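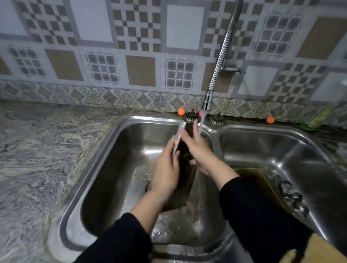
Figure 1. Rinsing under running water, both hands in use.

Welcome back, everyone! Last time we got as far as learning from human video, and I promised you a result, so let's get into the Cernesari study (Dwayne Oyelaran's group, and a lovely paper to read if you have an evening free).

Their idea is to train a policy first on first-person video of people doing chores and then fine-tune it on 30 robot demonstrations. Washing is a hard case, as the fingers hide much of the item and the water keeps changing how everything looks. Keep Figure 1 handy while you think about which hand-pose labels you would trust!

With 349 human clips added, the policy finished 26 of 30 trials, and without them it managed five. Please read the section on retargeting before we meet again, and bring one question about wrist motion.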